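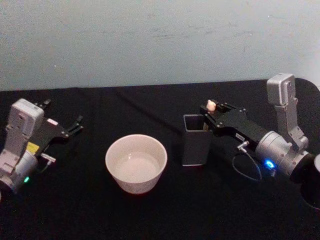

Pondik Community Choir, Alto Section

6/15/18

ok so I promised a thread about how I finally learned to read music at my age, and since the summer concert is done and I have my evenings back, let's go!

For the newer folks, I sang in choirs for years by standing next to someone loud and copying her. It works great until she gets a cold. Then you're alone on a B flat in front of 351 people and you have no idea it's a B flat.

So in January I bought a used beginner book, 99 cents plus shipping, with someone's grocery list still in it. (Eggs, bleach, birthday candles. I think about that party a lot.)

First thing I did was quit trying to memorize the lines and spaces with those little sentences. I kept mixing up the bass one and the treble one and ending up with good boys eating grass. Instead I learned three notes cold: middle C, the G above it, the C above that. Everything else I count from there.

Second thing, rhythm before pitch. I clapped every piece on the bus stop bench before I ever sang it. Yes, people moved over. More room for my bag.

Third thing is intervals, and this is where I got stuck all of March. A fourth is "Here Comes the Bride." Fine. A minor sixth is what, exactly? I still hum up the scale under my breath to find it and the tenor behind me can hear me doing it, sorry.

The Karakaya piece was the real test. Seven flats!! I counted them twice. Our director said to treat the key signature like weather, put on the coat and go outside. I wrote "COAT" at the top of page one and it's still there.

I marked up my part so much that the librarian wants me to erase it before turn-in. There are some 900 pencil marks in there. I've gone through one whole eraser and I'm on page four.

Oh and somebody asked about apps. I tried two and dropped both. They flash one note at a time and you get fast at that, then a real page has a slur and a page turn and words in Latin and you're back to zero. Plain old hymnals were better for me. Short, four parts, lots of them at the thrift store.

Where I am now: I can sight-read a slow alto line if it doesn't jump around much. Anything with triplets against eighth notes, I mouth the words and look sincere.

We start the fall music in July, and altos, please bring your own pencils this time. I lent out five and got one back, chewed.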